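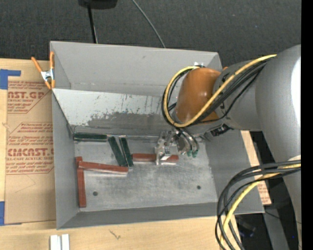
Why do toy sets borrowed from a toy library come back with pieces missing?

Most of the missing pieces in our study were left behind at home when the family packed the set, usually because the borrower had no list of what the set should contain.

Lending and Return of Toy Sets at the Dondero Toy Library
Student Project Report
Prepared by Dong-hyun Won and Bok-nam Jin

Background

The Dondero Toy Library lends puzzles, building sets, board games and pretend-play items to families with young children. Borrowing is free for residents of the Kadside district, and each item may be kept for up to two weeks. The library works from a single room and is open in the afternoon. Its collection has grown mainly through donations, so many sets arrived without their original boxes or printed contents.

Staff had noted that incomplete returns took up a large share of their time. A set with a missing piece is held back from the shelf until the piece is found or the set is judged usable without it. Before this project, the library kept no record of how often this occurred or which kinds of sets were affected.

Purpose of the Project

The project was carried out for the course in community services. Its purpose was to learn how often sets came back incomplete, to identify conditions linked to missing pieces, and to suggest changes that the library could make without buying new equipment. Late returns and damage were outside the scope of the work.

Method

We followed 49 loans that began in September. Each set was checked by the authors before it left the library and again when it came back. The result was entered on a paper form along with the type of toy, the type of container, and whether a contents card was packed with the set. Where pieces were missing, the borrower was asked whether they knew where the pieces might be. Answering was optional, and names were not written on the form.

We had planned to use the Zenum lending software to match our forms with past loans. The older entries proved too brief for this purpose – most gave only a title and a return date – and the comparison was dropped.

Findings

Of the 49 loans, 10 were returned incomplete. Seven of these had gone out without a contents card. Borrowers most often said that the piece was probably still at home, under furniture or mixed with the family's own toys. Two of the incomplete sets were made whole when borrowers brought the pieces in at a later visit.

Container type also appeared to matter, although the evidence is weaker. Sets packed in cloth bags were harder for borrowers to check at a glance, and several parents said they preferred a box with a lid. Jigsaw puzzles caused the most concern among staff, as one lost piece can make the whole puzzle unsuitable for lending. Building blocks caused the least, and staff often returned these sets to the shelf with a note.

Discussion

The results support the use of contents cards, but they don't prove that a card prevents loss. Sets with cards were generally newer and may have been packed with more care from the start. The number of loans was small, and all of them fell within a short period after the summer break. Our presence at the desk may also have led some families to check their sets more closely than usual.

One parent pointed out that a written list is of little help to a child who can't yet read. A card with simple drawings was tested with the Yook farm set – a locally made toy with many small animals – and was well received, though it was lent too few times for a result to be reported.

Recommendations

The library should prepare a contents card for every set with loose pieces, beginning with puzzles and games. Cards should be fixed inside the lid where the container has one. Borrowers should be asked to check the set against the card before returning it, and found pieces should be accepted at the desk at any time without a loan record. A labeled drawer for found pieces would help staff match them to the sets being held.

Copies of the check form and the draft cards were left with the library.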